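Evening, with the kettle on for the second time

March, and I have finally done the thing I have been promising myself since the autumn, which was to give up sugar in my tea. I know it is a small matter to fill a diary with, but I have taken two spoonfuls in every cup since I was old enough to be trusted with a kettle, and my mother took the same, and her mother before that (in the good cups and the everyday ones alike), so it feels a little like leaving the family.

The walk back from Verbridge was lovely this morning, all catkins and mud, and I had my flask with me and sat on the wall by the allotments to drink from it. Plain tea from a flask is a sad business. I very nearly poured it on the primroses! But I finished it, and ate an apple, and felt rather pleased with myself all the way up the hill, even with the wind going straight through my good coat. I must sew that lining before Easter or there will be none of it left.

I worked out the sums on the back of the gas bill when I got in. Five cups a day, two spoonfuls in each, and you soon see where all those bags in the larder have been going. I had always thought of myself as somebody who didn't eat many sweet things, on the grounds that I can take or leave a cake, and there I was getting through more than anyone in the house who owns up to a sweet tooth.

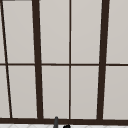
How long does it take to stop missing sugar in tea? A few weeks for most people, from what I have read and been told, and it goes more easily if you cut down by half a spoonful at a time.

I did not cut down by half a spoonful at a time, of course. I stopped dead, as I do with everything, and had a headache by teatime on the second day and was short with everybody. My sister on the telephone said I sounded like Father on a Sunday without his paper. I have apologised and sent her the marmalade recipe she has been after, the one with the whole lemons, which I copied out twice as the first had a splash of something on it.

What has helped is the tea itself. I bought a packet of the Ichikawa green, which I would never have looked at before, and it doesn't seem to want any sugar at all, so there is nothing to miss. It was dearer than I like. I have it mid-afternoon with the wireless on and keep the ordinary tea for breakfast, when I am too sleepy to mind much what I am drinking.

The bowl is still on the table for visitors. I did think of putting it away in the cupboard, but it was a wedding present and it looks well there with its little tongs, and I would only be up and down fetching it every time somebody called.

Must remember: bread flour, stamps, ring about the boiler, and take the library books back before they fine me again.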